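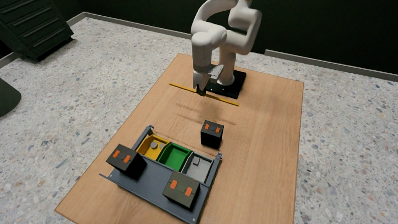
The meeting opened at 7 p.m. in the lower room of the Prutard Community Hall, with enough members present to vote. The October minutes were approved with one change: the boiler at Wovia Street was inspected, not replaced. Before moving to the agenda, members returned to the question of flooring for the hall entrance, held over from last time. Two members favored a pale terrazzo with gray, white, tan and rusty brown chips, like the floor under the long wooden table, as grit and salt would show less on a speckled surface than on the plain cream sample. One member thought any terrazzo was more than the hall could afford. The cream sample was dropped from consideration. A price for terrazzo and a price for sheet vinyl are to be brought to the next meeting.

## 1. Winter opening hours

The hall will close at 9 p.m. on weeknights through the end of February. The chess club asked for an extra half hour. Agreed, provided the club locks up and returns the key through the mail slot the same night.

The side door will stay locked after dark. Groups using the back stairs have been told.

## 2. Heating

The fuel bill for November was $700, up from the same month last year. Part of the increase is put down to the upstairs thermostat, which has been found set to 75 more than once. A locking cover was suggested. There was some objection from the sewing group, whose room is the coldest in the building.

**Agreed:** buy a locking cover. The sewing group will have a key.

Storm windows are up on the north side. The one in the kitchen does not fit and has been put back in the shed until somebody can plane the frame.

## 3. Supper

The winter supper was discussed at length. Last year 31 tickets were sold at the door after the food had been ordered, and the rolls ran out. This year there will be no door sales. Tickets go on sale at the Wovia Street bakery and at the hall office.

The menu stays the same except that the green beans will be fresh. A motion to add a second dessert failed for lack of a second.

Setup begins at 3 p.m. The folding tables need wiping down first. 4 of the tables have bad legs and should stay stacked against the wall with tape on them.

## 4. Drainage in the parking lot

Water is still standing by the lower gate after heavy rain. Drillness looked at it and quoted for a new drain with a pipe run to the ditch. The quote does not cover patching the asphalt. Members asked whether the old drain had been rodded out, and no one could say.

**Agreed:** have the old drain cleared first and look at it again after the next hard rain. The Drillness quote is good for 30 days and the firm will be asked to extend it.

## 5. Other business

- The piano has been tuned. The low D still sticks.
- Lost property is to be given away at the end of the month. It includes almost 30 gloves, few of them in pairs.
- The bulletin board needs clearing. Notices without a date on them will be taken down.
- A request to store canoes behind the shed was declined.

The meeting closed at 8:40 p.m. Next meeting in January, same room, same time.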